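Home Journals Submissions Archive Contact
Search this site Enter keywords Go

Nostgate adds student papers to its engineering index

The Nostgate index of engineering research will list undergraduate project papers from November, its editorial office has confirmed. The first group covers 214 papers from 29 colleges, most of them on ticketing, parking and vehicle records.
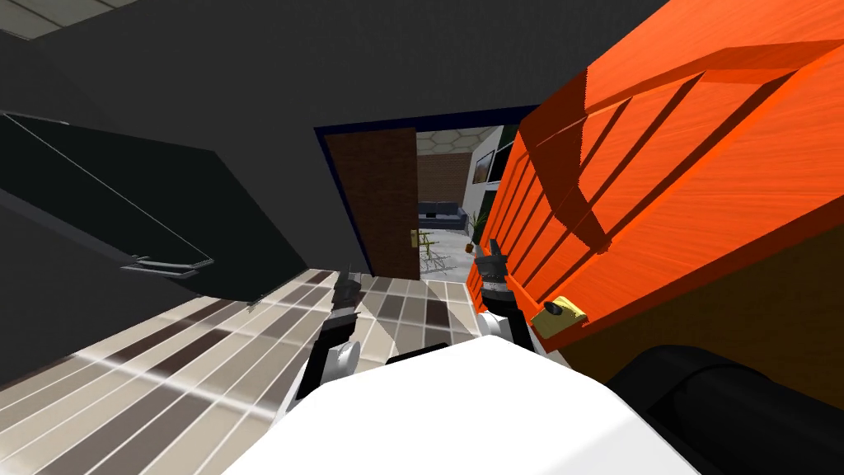
Each paper will be given a permanent reference number and checked for copied text before it is listed — a step that takes up to 12 working days. Authors will not be charged.
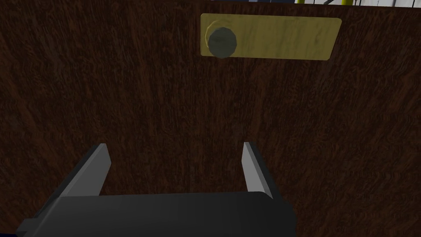 Brass-coloured plate on dark wood.

Papers already published by Trinero may be entered once, with the original volume and page numbers. No paper may name more than four authors.

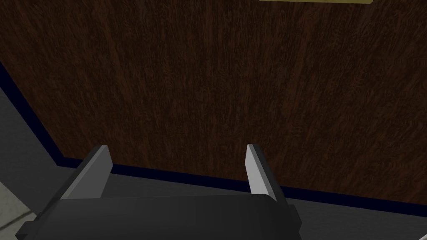 Hauwa Edet said the limit on authors would be hard on larger project groups and asked for it to be looked at again before the list opens.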